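Garras de mão da Drokuso: o que achei no dia aberto

Fui ao dia aberto da Korholm com pouca fé, confesso, e acabei ficando a tarde inteira! O Évan Lebrun recebeu a gente na porta (muito simpático, fala pelos cotovelos) e logo passou à demonstração do par de garras, uma em cada mão, com os cubos de marcadores perto do punho. 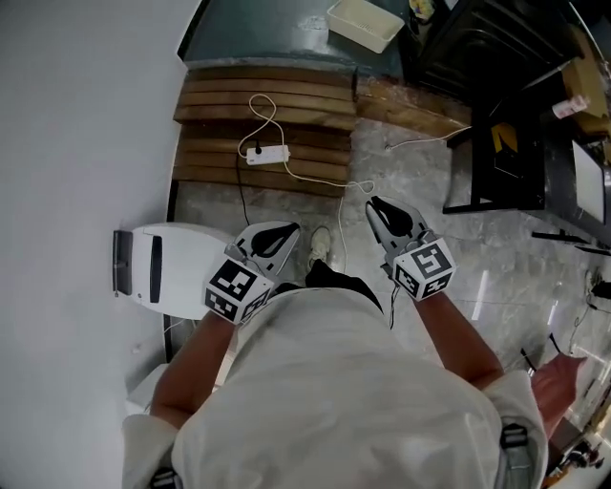
Quanto tempo leva para pegar o jeito?
Uns minutos bastam para abrir e fechar; para dobrar um pano direito, eu precisei de 20 tentativas.

O que mais me agradou foi a pega, firme sem cansar, e olha que tenho a mão pequena. Já os cabos eu dispensava, vivem no caminho. A parte da lavanderia foi a minha preferida, com as máquinas de abertura frontal e o pano amarelo no tambor da escura.

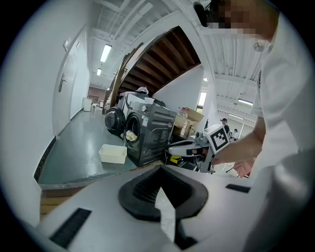 Preço e veredito

O par sai por 1442 euros, a garra avulsa por 570. Caro para curiosos como eu, mas em novembro volto lá com a minha irmã.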